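Home Threads Topics Saved About

Aishwarya Bhat
5 December 2019

Right, gripper thread. I've been swapping between two hand-held grippers since October and I finally have opinions, so settle in. Mute me now if you don't care about fingertips.

The contenders: the Draltar, which is the one I started on, and the Hirkier, which is the one I keep picking up. Both are squeeze-to-close, both two-fingered, both have a camera looking down over the fingers so you see more or less what the tool sees.

I've been doing clothes and bedding only. Boxes and mugs are too kind to everybody. If you want to find out what a gripper is bad at, give it a jumper.

My routine is 14 grabs on each bit of fabric, then swap tools and do the same again. I've logged 200 of them now and my forearm would like a word.

Draltar first. It's lovely to hold! Light, nice soft trigger, and I can do a whole session without shaking my hand out. But the pads are smooth and hard, and on a flat sheet they just skate. You end up jabbing at the mattress like you're trying to wake it.

On thick stuff it's fine. Towels, fleece, anything with a bit of body. It does tend to take one big mouthful though, and then you can't see what you've got because the bunched-up cloth fills the camera view.

Now the Hirkier. Heavier, and the trigger is stiffer than I'd like (I've moaned about this to Mathias support, who sell it over here, and they were very nice and sent me a softer spring that I haven't fitted yet). The blue textured pads are what make it for me.

They bite. I can come down on a sheet with the fingers open, close slowly, and a fold comes up between them far more often than not. Same with the fuzzy knit stuff, which I expected to snag all over the place. I've had 3 snags in the whole run, all on cuffs.

Couple from the bedroom session: 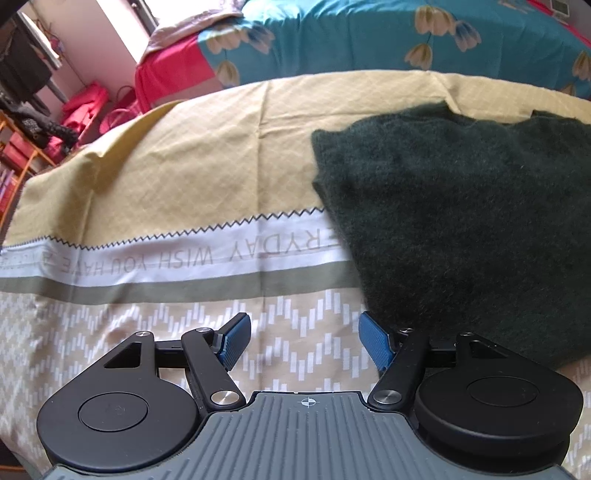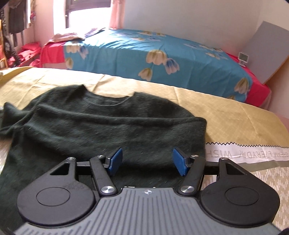

Blue pads open over the bedding, green fuzzy cloth within reach in both.

The angle matters more than I thought it would. If I come in square to the bed I get the top layer and nothing else. Tip the tool forward a bit and I start picking up the sheet underneath as well, and then everything goes for a walk.

Camera-wise, both are wide enough that the edges of the room go bendy. I don't mind it. I'd sooner see where the rest of the bed is than have straight shelves. Bright windows are a pain on the Draltar, it goes dark on the fabric just when you need it. The Hirkier copes better, though I've only compared them in daylight.

Someone asked about the Kirkora controller. Yes, I've tried it, for 3 evenings. Setup was painless and the logging is miles better than my spreadsheet. It did drop the odd grab when I closed the fingers very quickly, so I've gone back to the old one until there's an update.

Next up is fitting that softer spring and doing the sheets again. Then socks. I'm dreading socks.

If you've got a Draltar and you've found different pads that fit it, please shout, I'd love to give it a fair second go.

Last updated: 5 replies hidden, thread edited by author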